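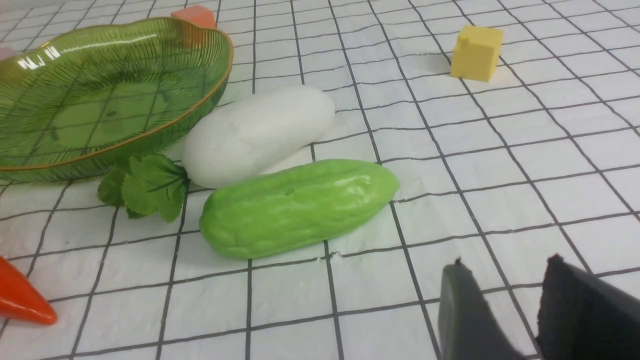
Our winter play market began, as these things so often do, with a box that somebody had been meaning to sort out since spring. Inside it was the play food from three different cupboards and at least two family donations, and by the time we had tipped it all out in the back room at Nelter Hall we had quite forgotten that we were supposed to be tidying. There is something about a toy vegetable that makes grown people stop and pick it up. I lost several minutes to the bitter melon alone, which is a wonderfully bright lime green and bumpy all over, and I would have lost several more if the kettle hadn't gone. It now has its own spot next to the leaf-shaped green dish with the gold-colored line around the rim, and a long white vegetable that half of us call a daikon and the other half insist is a gourd. We have agreed to let the children settle it.

For those of you who are new since the fall, the play market is the pretend grocery store we set up every December in the toy library, with a counter, a till that dings, paper bags and far more produce than any real shop of that size could hope to sell. Children can come and be the shopkeeper or the customer, or (as happens more than you might think) the person who rearranges everything and won't let anyone buy it. We have been lending toys under the Dedine name for a good long while now, and the market is still the thing people stop me in the street to ask about.

The sorting has been a bigger job than we expected. When we finally wrote up the list there were 274 pieces of play food in the collection, and 92 of them were fruit, mostly bananas and apples, with a truly surprising number of lemons. We were very well off for pizza slices and fried eggs and rather short on the kinds of vegetables that many of our families cook with at home. A few parents had mentioned this, very kindly, at the fall coffee morning, and one grandmother told me her grandson had been using a cucumber as a bitter melon for the better part of a year and was getting tired of explaining it to people. So we have been looking out for okra, lotus root, plantain, bok choy and anything else that might turn up in a real kitchen around here. If you have some at home that your children have grown out of, we would love to give it a second life.

We are also after dishes and bowls, the more interesting the better. The leafy sort go down especially well, because a child who has been handed a pretty dish will nearly always fill it with something and bring it to you, and then you have to eat it very politely and ask for the recipe. Baskets are welcome too. Please, though, no more plastic knives! We have a drawer of them, and it no longer closes.

A word about washing, as I am asked every year. Hard plastic pieces go in a bowl of warm water with a little dish soap, and then onto a towel overnight. Artificial leaves and anything with fabric get a wipe with a damp cloth and no soaking, please, after what happened to the lettuce. If a piece has split or has a sharp edge, put it in the tray marked Azevedo by the sink (that is the old name of the room, and the label has outlived several coats of paint) and one of us will have a look at it.

The market opens at ten in the morning and runs until noon, and we can fit 30 children comfortably as long as the strollers stay in the hallway. There is no charge, although the cookie tin is there for anyone who would like to put something in toward new toys. Donations of play food can be left in the crate inside the front door on the Lurnosov Street side, any time the lights are on.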